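Camiseta Vass de manga curta, verde-lima

Voltou ao catálogo! Quem comprou a primeira leva já sabe do que estou falando, e quem ficou esperando me escreveu tanto que resolvi encomendar mais 200 peças à Prilport. Chegam em setembro, mas a reserva já está aberta.
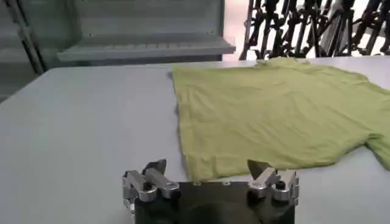
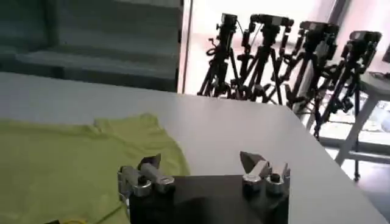
A Vass é a camiseta que eu mais uso em casa, e por isso sou meio suspeita para falar dela. A malha é macia, sem aquele toque engomado de camiseta nova, e o corte é reto, folgado na medida certa (eu visto M e fico confortável até depois do almoço de família). Ela amassa um pouco, sim - dá para ver as ondinhas no tecido mesmo com a camiseta aberta em cima da mesa - e eu quase nunca passo. Estico com a mão, dobro e guardo. Se você gosta de tudo lisinho, ferro morno do avesso resolve rápido.

Sobre a cor, que é a pergunta campeã: o verde puxa para o amarelo, e muda bastante conforme a luz. Tem hora que parece limão, tem hora que fica mais para o oliva. Com jeans fica ótima, com bermuda cinza também. A Morfudd Nicholas, que faz as nossas modelagens, queria chamar o tom de Flavinard, e confesso que ainda estou pensando no assunto!

Lavagem: água fria, com cores parecidas, secar na sombra. Nas 2 primeiras lavagens lave separada, por favor. Secadora eu não recomendo.

Tamanhos: PP ao GG, modelagem única. Na dúvida entre dois tamanhos, fique com o menor se quiser usar por dentro da calça.

Troca: até 9 dias depois do recebimento, com etiqueta.

Para reservar, escolha o tamanho e finalize o pedido aqui na loja da Kasura. Se for para presente, avise no campo de observações que eu mando dobrada, com cartãozinho escrito à mão.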